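Kollari library to stay open late through November

The public library in Kollari will keep its doors open until 9 p.m. on weeknights starting in November, after the town council agreed to pay for the extra hours from the general fund. The building now closes at 6 p.m.

The change follows a survey sent out with water bills over the summer. The town got 1137 forms back, and evening hours came up more often than any other request. Longer weekend hours were second. Parking was third.

Under the plan, the main reading room, the children's room and the public computers will be open in the evening. The local history room on the second floor will keep its present schedule. Interlibrary loan items can be picked up at the front desk until closing.

The library has 1566 active card holders, up from roughly 1000 before the branch in Nerna closed and its books were moved to Kollari. Staff said at the meeting that many of the Nerna patrons work during the day and get back to town after the desk has shut.

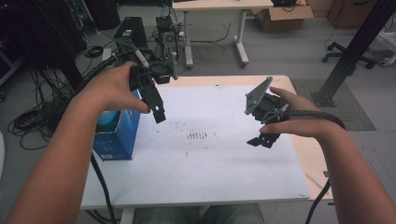
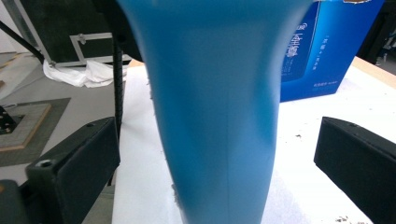 Several Siller Street residents asked the council to look at the bus timetable before the new hours begin. The last bus toward Nerna leaves the library stop at 7:10 p.m., and one of them told the meeting that a late closing would be of little use to people who had to be at the curb two hours earlier. The same resident asked if the 7:10 could be moved back instead of adding another run, and said most riders would put up with a longer wait.

The council took no vote on the bus. It asked the county transit office for a cost estimate and expects an answer before the end of the year.

Two part-time desk positions will be added to cover the evening shift. Applications are at the town hall counter and at the library. Experience with the catalog system is preferred but training will be given.

The book drop on the Khan Avenue side will be closed for repairs during the first part of the month. Returns should be brought inside or left in the bin by the main entrance. No late fees will be charged on items due while the drop is closed.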